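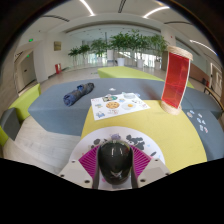 Our robotics club had its summer project week, and I said I'd write up my part of it before I forgot. The task was to collect 60 demonstrations of tidying small objects, so that Ya-wen Hsieh's group could train a policy on them later. We call the project Metley. Zhiqiang Pan chose the name and has never said why.

I was on pick and place. The lobby has big padded seats in yellow, lime and grey, and the soft tops are a fair test, as anything you press on sinks a little. Paper is the worst. Stickers are close behind. I managed 6 good runs before lunch and threw out more than that.

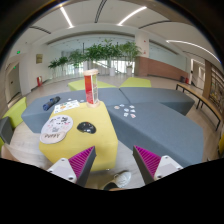
Shiyu Deng kept telling me to slow down on the approach. She was right. When I watched my early runs back, I was closing the fingers before they were level, and you can't expect a policy to learn anything useful from that. After lunch I counted to two before every grasp – boring, but the runs were cleaner.
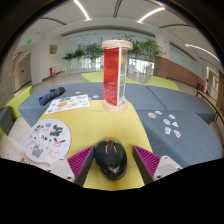 2 min read

A mouse is harder than I expected. It's smooth and rounded, so the pads need to meet it low on the sides. Graciela Painemal thinks we should do all the rounded things as a separate set, and we'll probably try that in November when term is quieter.

I still have my notes to type up, and Ya-wen wants the bad runs labelled as well.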